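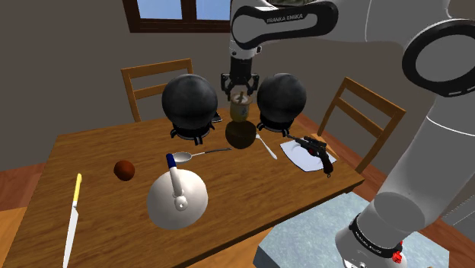 Chapter 3
Writing About a Life: The Obituary in Arts Journalism

Most people who work on an arts desk will write an obituary before they write a major profile. The call usually comes late in the day. A novelist, a stage designer or a film composer has died, the family has confirmed it, and the editor wants 600 words in an hour. The writer may know the person's best-known work and very little else.

This chapter covers how such a piece is put together. It deals with the short news obituary, the longer appraisal and the advance obituary, which is written while its subject is still alive. Chapter 4 takes up tributes by friends and colleagues, a form with different rules.

3.1 What the reader needs first

An obituary is a news story. The opening sentence gives the full name, what the person was known for, and the fact of the death. The date, place and age follow, then the cause if it has been released, and the name of whoever confirmed it. Students often want to begin with a scene from childhood or a line from a famous play. That opening can work in an appraisal. In a news obituary it makes the reader wait for the one thing the headline promised.

Compare two openings from student work on the same assignment, the death of a playwright who ran the Brerketti Theater for 21 years. The first began with rain on the theater roof in June and reached the death in its fifth paragraph. The second named the playwright, the theater and the death in one sentence and spent the next two on the plays. The second was shorter and needed almost no editing.

Use the word "died." Phrases such as "passed on" and "lost the battle" belong to families, who may use them in a paid notice. They should appear in a news obituary only inside a quotation.

3.2 Choosing the work

A long career has to be cut down. When the Mesov Review studied its own archive, it found that its arts obituaries named an average of three works each, even for writers with more than 210 published titles, stories and articles included. The choice of those works shapes how the person is remembered, so it should be made with care. 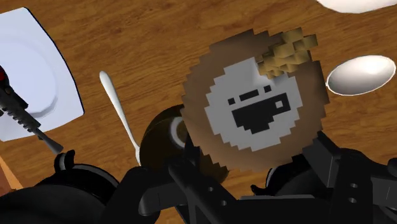

Start with the work most readers will recognize, even if critics think less of it. Next, look for the work that changed the person's standing, such as a first prize or a book that was banned. A late or lesser-known piece can be added if space allows. Titles, years and credits must be checked against a primary source. A screenwriter may share credit with two others, and a translated play may have opened under another name.

Awards are listed briefly. A nomination is not a win, and the difference should be clear in the wording.

3.3 The advance file

Large newsrooms keep obituaries ready. The Stodolden Courier, the paper used as a case study later in this chapter, had 248 on file when we visited. Each one carries the date of its last update and a list of facts to be confirmed.

Key terms for this chapter: advance, appraisal, paid notice, survivors, peg.

Before reading on, find an obituary of an artist whose work you know well. Mark the sentence where the account of the death ends and the account of the life begins. Keep it with you for the Maksymiv exercise in section 3.4.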